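Subject: Re: Focusing flicker at home, how often?
Date: 2026-09-15
To: the vision training list

On the previous digest a member wrote:

> My daughter is 11 and we were sent home with a plus/minus
> flipper and a word chart. She gets through the first side fine
> and then the minus side takes forever to clear. Is it better to
> do one long session or several short ones? And should I be
> pushing her to go faster?

Oh, I love this question, because we went through exactly the same thing with my son last March and I wish I had asked it sooner! Short sessions, every time. We started with one long sitting after dinner and it was miserable (tears, rubbing eyes, the works). Our optometrist split it into two little blocks, one before school and one in the afternoon, and the whole mood in the house changed.

As for speed, let her clear the words first. Ours was told to say "now" only when the letters were really sharp, even if that meant a long wait on the minus side. The lens asks the focusing muscle to work harder on that side, so it is normal for it to lag at first. Speed came along by itself.
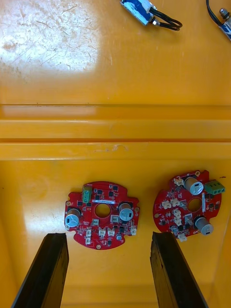

We keep a paper log stuck to the fridge, one line per day, and he gets to fill it in himself. At the start he managed 6 flips a minute with each eye, and when he saw that number creeping up he was so proud. Do check one eye at a time before you do both together! In our case the left eye was much slower and we would have missed it completely if we had only done the two-eye version.

A few bits that helped us:

- Chart at 33 cm, measured with a piece of string tied to his chair
- Good light from behind the shoulder, no glare on the page
- Swap the word chart often or they memorize it (mine had the whole thing by heart in days)
- Look out the window for a bit between rounds
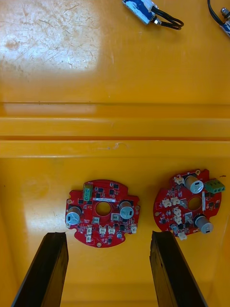

The other thing I'd bring up at your next visit is whether she should be doing any far-to-near work too. We were given a big letter chart for the wall and a small one for the hand, and jumping between them was his favorite part by miles. He turned it into a game with his cousin and I barely had to remind him.

If she gets headaches or sees double during the exercises, stop and call the office. Ours was very nice about quick phone questions.

Please write back and tell us how she does!

El Fassi
(parent, second year on the list)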